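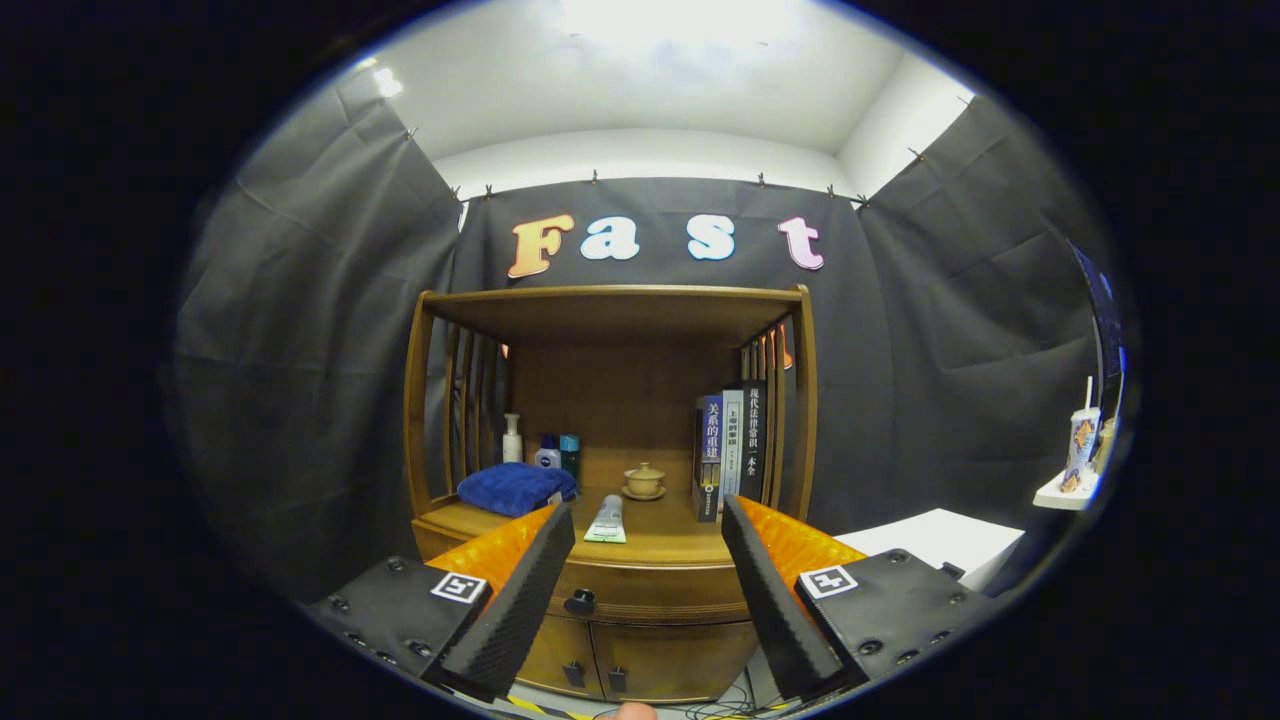
Stovuddale's furniture swap is back at the old Pelotent building, and this year the small stuff gets its own section. Bedside cabinets, washstands, hall cupboards, anything one person can carry up a flight of stairs. Organizer Chalerm Rojanasak wants people to see the pieces in use before they take them home, so they're being dressed with everyday things. One honey-brown wooden cabinet has a folded blue towel on its open shelf, bottles behind it, toothpaste lying in the middle, a lidded teacup on its saucer, and three books standing up at the right. Slatted sides, drawer with a little dark knob, doors underneath. Already asked after twice, Rojanasak said, and doors weren't even open yet.

The swap opens 14 July 2026 at 9 a.m. Free to get in. Bring a piece, take a piece. No piece to bring? Pay what you can at the desk, cash or card this time.

Last year's swap moved 443 items, according to the organizers, most of them chairs. Too many chairs, by all accounts. Several went home with the same people who brought them. So chairs are capped at 2 per household and have to be checked in before noon.

"People kept asking for storage," Rojanasak said. "Small apartments, shared bathrooms, one closet for everybody. They don't need a sideboard. They need somewhere to put the towels."

He spent most of April going thru donated cabinets with a screwdriver and a tin of wax. Loose handles tightened, sticky drawers rubbed down with candle. Pieces that wobbled got new feet. A few were past saving and were broken up for parts, which will be sold out of crates by the back door. Knobs, hinges, that sort of thing.

Werkero, the repair shop on Mughal Street, is lending tools for the day and running a bench where you can get a small fix done while you wait. Drawers and doors only. No upholstery, no electrics. Expect a line.

The shelf displays are Rojanasak's idea. An empty cabinet looks smaller than it is, he says, and shoppers last year kept guessing wrong about what would fit. Books are the test he likes best. Stand a few up, see how much room is left over for the rest. The contents stay behind when a cabinet goes, so please don't ask for the teacup.

Visitors are welcome to bring their own things and try them out. Measure your space first, write it down, bring the number. Staff can help carry to the curb but not beyond it. Pickup parking is on the Mughal Street side, short stays only, and the loading door will be propped open all day.

Money from the desk and the parts crates goes toward the building's roof. The target is $2,000. Organizers hope to get most of the way there before evening, with anything left over put toward a second swap if theres enough interest.

What they still need: shelves, shoe racks, narrow tables, clean blankets for wrapping. What they don't: mattresses, glass tops, anything with a missing door. Wet paint gets turned away too. It happened last year, and it got on a coat.

Drop-off for donated pieces is at the loading door. Ring the bell and wait, its a long hallway. Larger items need a phone call first so space can be cleared. The swap runs until 6 p.m., and unclaimed furniture goes back into storage at Pelotent that night.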